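Posted in: Home, Money

We use cookies to improve your experience on this site. By continuing to browse you accept our use of cookies. Accept | Manage preferences

I paid off the car in March and decided the repayment money would go into the kitchen before I got used to having it. I had put up with that kitchen for nine years. The drawers stuck, the bench was at a height that suited whoever built it, and the cupboard under the sink smelled of whatever had leaked in there before my time.

I got three quotes. The first was from a big showroom out near the highway, and it came to more than the car had. The second bloke measured up and never sent anything. The third was from a two-person outfit called Claver, run by Ritu Srivastava and her brother-in-law, and they were the ones I went with. Ritu asked what I cooked, which hand I used and where I put the shopping down when I came in. I hadn't thought about the last one. I put it on the floor.

The plan she drew up kept the sink and the stove where they were, which saved on the plumber and the sparky. Everything else came out. The bench went up to 907 millimetres from the old height, and I can't tell you what the old height was because I threw the bit of paper away, but I could feel the difference in my back within a week of using it.

I did the demolition myself to save money. It took two days and one trip to the doctor for a tetanus shot. If you are going to do this, turn the water off at the meter and then check that it is off. Mine has a tap that turns all the way round and does nothing for the last half. I found lino under the lino, and under that a layer of newspaper which I would have liked to read, but it came up in flakes. There was also a gap behind the old pantry that you could have posted a cat through. I filled it with an offcut of timber and some expanding foam and have not had a mouse since.

Anyone with a house from before the nineties should get the sheeting tested before pulling it off the walls. I sent a sample off and it came back clear, but I had to leave the room alone until it did. I spent the time scraping paint off the window frame.

The cabinets arrived flat in a van and took up the whole lounge room. I lived around them, eating toast off the ironing board, and washed up in the laundry trough. A camping stove on the back step did for dinners. It rained for most of it.

Choosing handles took longer than choosing cabinets. Ritu lent me a box of samples and I kept them on the windowsill and picked one up whenever I walked past. I ended up with a plain bar pull from the Mostero range in the 100 millimetre size. They are comfortable with wet hands and they don't catch on pockets, which the fancier ones did. I bought 17, one more than the drawing called for, and I've been glad of it because I drilled one door wrong and the spare now hides the extra holes on the inside of the broom cupboard, where it holds a tea towel.

The bench top was the one thing I argued about. I wanted timber. Ritu said timber was fine if I was the sort of person who oiled things. I said I was. She looked at my back deck. We went with laminate, and the money left over went to decent drawer runners. I now think runners are where the money should go in any kitchen. You touch them more than anything else in the room and the cheap ones give up the moment you put a full set of pans on them.

Tiling was done by Ihor Hutsuliak, who came recommended by the woman at the tile shop. He turned up at seven in the morning and was finished by two. I had put aside 100 dollars for tile trim and he told me to take most of it back because the edges I'd bought it for were going to be behind the fridge. He also told me to wait before grouting and then to wait again before wiping anything down, and I did both.

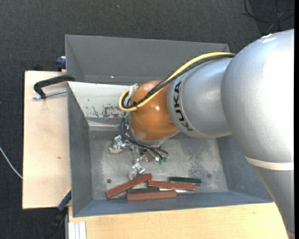 Ballarat, May

The kitchen has been finished long enough now for me to say what I'd change. I would have put in one more power point on the window side. The kettle and the toaster share a double, and if I want the stick blender I have to unplug something. It would have been a small cost with the wall open and it's a nuisance to do now.

I would also have gone with drawers all the way along. There is one cupboard with shelves, left of the stove, and it's already a mess. Things go to the back and stay there. I found a tin of chestnut puree in it last week that I must have carried from the old kitchen to the lounge room and back in again.

The lighting is good. There's a strip under the wall cupboards, on its own switch, and I use it far more than the ceiling light. The splashback is plain white and shows the tomato, but it wipes off.

The rangehood is the same one as before. It got a new filter and a scrub with sugar soap, and it's as loud as it always was. I'll replace it when it dies.

Next is the laundry, which has the same lino. I've already lifted a corner to check, and there's newspaper under that too.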